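Home | Posts | Kitchen | Garden | About | Search

Do You Need the Glass One?
26/09/2022, posted by the blog's owner

I have been putting off this post about stirring rods since January, mostly because I couldn't believe I had enough to say about a stick. Then I bought the Nutelach set, and now I do.

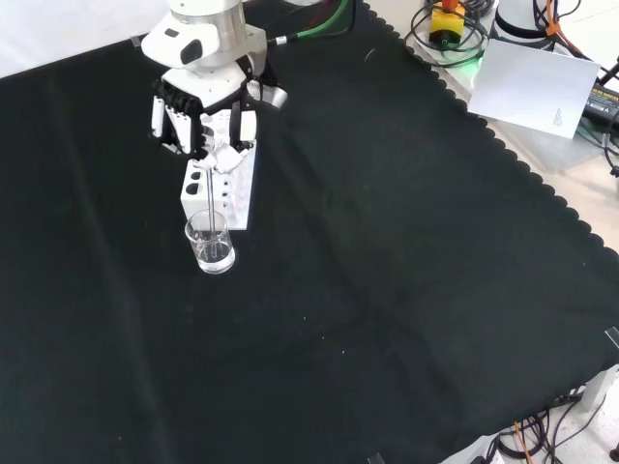
Glass over a beaker, black cloth underneath.
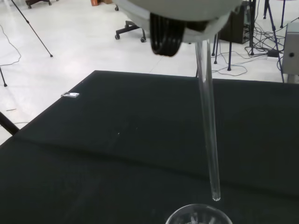
Vunik's catalog copy says glass is "the only serious choice" for mixing small amounts of liquid, and a reader wrote in to tell me the same thing. Her view was that plastic rods hold on to whatever you mixed last, that wood is worse, and that anyone who has made a batch of ink with a chopstick deserves the color they get. She has used the same glass rod for years and says she wouldn't go back.

Fine. I make ink, and I've used a chopstick. The color was brown, and it was supposed to be brown.

My trouble is with the word "only." Glass rinses clean, I'll give it that. You can see if there's anything stuck to it, which you can't with a dark plastic one. But it also rolls. Put a glass rod down on a bare tabletop and it heads for the edge. I have owned 4 and broken three, all of them the same way, and none of them while stirring.

So a cloth. I was doubtful about the cloth too, as Tavalach wants silly money for what they call a bench drape and it looks to me like a tablecloth. I used an old one from the closet. The rod does stay put on it. Black is good for seeing clear glass against and terrible for lint, and I spend more time picking off specks than I'd like. It also creases if you so much as look at it, and a small beaker parked on a crease isn't something I'd walk away from.

The beaker matters more than the rod, if you ask me. Small and clear, with a shallow amount in it, so you can see the bottom. People fill them too high and then wonder why they're mopping. Keep the rod off the bottom if you can, and don't scrape it around the wall. That ticking noise is how chips start -- or so says the leaflet from Gethin, which also says their beakers are good for 200 washes. I'd love to know who washed them.

Would I buy the glass rod again? Probably, one at a time, the cheap kind. Would I buy the set? No. It comes with two lengths I've never picked up and a little brush that sheds. The chopstick is still in the drawer and I still use it for anything brown.

Next time, funnels, if I can stand it.

Last updated: same day, to fix a typo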